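家居整理与日常维护 课程讲义
第三讲 桌面:材质辨认、清空与日常养护

适用对象:米斯特斯泰德(Miststead)校区家政与居室管理课程学员

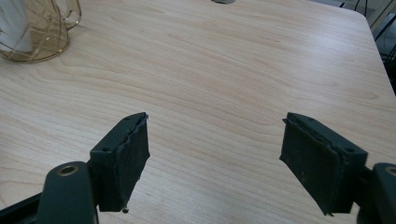 特立尼达·阿兰西维亚在课前提交的书面意见中提出,桌面养护一讲历来把“擦干净”放在首位,而学员真正感到困难的是擦之前的清空:桌上的物品没有固定去处,擦完又原样放回,当天晚上桌面便恢复旧貌。她建议将清空与归位单列为一节,并安排实际操作。本讲据此调整了次序,先讲材质辨认,次讲清空与归位,再讲擦拭,最后说明常见损伤的处理。

一、本讲要求

学员在课后应能够辨认常见木纹桌面的面层类型,能够按规定次序完成一张餐桌或书桌的清空、擦拭与归位,并能填写桌面检查记录。上一讲所发的抹布分色表本讲继续使用,未领取者请于课前向任课教师索取。

二、材质辨认

浅色木纹桌面在居室中十分常见。此类桌面的纹理多呈流动的波浪状,局部弯成拉长的椭圆,颜色在米色、浅褐之间变化,有的略带粉调。仅凭纹理与颜色不能断定面层种类,同样的外观可能来自实木、木皮,也可能来自印刷装饰纸的贴面板。辨认时应结合以下几处:

1. 板边。实木的纹理从台面延续至侧面,端面可见年轮走向;贴面板的侧面通常另有封边条,纹理与台面不相接。
2. 重复。印刷纹理在较大的台面上往往出现相同图样,木皮拼接处则可能出现左右对称的花纹。
3. 背面。俯身查看桌板底部,未经装饰的底面能提供较可靠的依据。
4. 圆角。圆角处弧度较大,封边条容易在此处起翘,应以指腹沿边缘轻触一遍。

面层的光泽也应记录。略有光泽的台面在逆光下能显出水渍与油膜,正上方的灯光下则不易察觉。检查时应变换站立位置,从桌子的两个方向各看一次。

三、清空与归位

清空是指将桌面上的全部物品移开,使整个台面可以连续擦拭。把物品推到一侧、擦完一半再推回来的做法,在本课程中不计为清空。

操作次序如下:

(一)准备临时放置处。可用托盘、椅面或另一张桌子,放置前先铺一块干布。
(二)先移易倾倒的物品,如水杯、花瓶、调味瓶;再移电器与带线物品,并先行断电;纸张、信件最后移走。
(三)移动时双手平抬,不拖拽。陶瓷器皿的底圈未上釉,拖拽是贴面桌面出现细划痕的主要原因之一。
(四)移出的物品当场分为两组:属于桌面的,与不属于桌面的。后者在擦拭开始之前即送回原处,没有原处的,记在归位单上。
(五)台面晾干后,仅将第一组物品放回。

雷塔马尔(Retamal)社区的居室管理小组曾在六月试行归位单,参加的住户有34户。试行结束时的座谈记录显示,填单最多的物品是钥匙、充电线和未拆的信件。小组因此在门口增设了挂钩与信插,餐桌上的杂物随之减少。学员在练习中如发现同一物品连续三次出现在归位单上,应为其指定固定位置,不宜继续依靠提醒。

四、擦拭

干擦在前,湿擦在后。先以干燥的软布或软毛刷除去碎屑与浮尘,面包屑和砂粒若直接用湿布擦拭,会在面层上来回研磨。

湿擦使用中性清洁液。稀释比例按瓶身说明,课堂练习统一取清水600毫升,由教师代为滴加清洁剂。抹布拧至不滴水,顺纹理方向自远端向近端推进,每一道与前一道略有重叠。圆角与边缘另换抹布的干净一面,沿边走一周,水分不得停留在封边接缝处。随后以清水布擦一遍,再以干布收尽水分。

下列用品不得用于木纹桌面:钢丝球、去污粉、含氯漂白液、蒸汽清洁机。酒精棉片只可用于贴面板上的局部墨迹,用后立即以湿布擦净;用于涂漆或打蜡的实木,可能使面层发白。

五、常见损伤及处理

白色水圈。多见于涂漆面层,系热杯或湿杯久置所致。先以干布覆盖,自然放置一夜;未消退者,记录后报修,不自行用热风加热。

油膜。多见于餐桌靠近座位的一侧。中性清洁液可反复使用两次,仍有黏滞感时,应检查是否为旧桌垫的残胶。

细划痕。贴面板的划痕不能打磨,打磨会磨穿装饰层。实木划痕是否处理,视深浅由教师判断。

封边起翘。以纸胶带临时固定,注明日期,不得用力按压或撕除。

面层鼓包。多因水分自接缝渗入基材,一经出现便难以复原,登记时应写明位置与大小。

六、课堂练习

两人一组,每组一张桌子。一人操作,一人按检查表记录,完成后互换。练习用桌由克洛尔赛德(Clolside)教室提供,桌号贴于桌板背面,请勿撕去。

本次练习满分100分,各部分分值为:材质辨认20分,清空与归位40分,擦拭25分,检查记录15分。归位一项以擦拭结束后的桌面状态评定,桌上如仍有归入第二组的物品,每件扣5分。

检查记录应包括:桌号;面层类型及判断依据;板边与圆角状况;水渍、油膜、划痕的位置;归位单所列物品及拟定去处。位置的写法统一以操作者坐定时的左右远近为准,不写“窗边”“门边”。

七、课后作业

选择家中或宿舍内一张日常使用的桌子,连续一周每晚清空一次,并保留每晚的归位单。一周结束后写一份说明,字数不超过295字,内容限于:哪些物品反复出现,已为其安排何种位置,桌面使用方式有何改变。合租学员应事先征得同住者同意,他人物品只登记类别,不登记具体内容。

参考资料:博莫韦克(Bomoveck)居室课程组编《桌面与台面养护手册》,第二章及附表。附表中关于石材台面的部分留待第五讲使用。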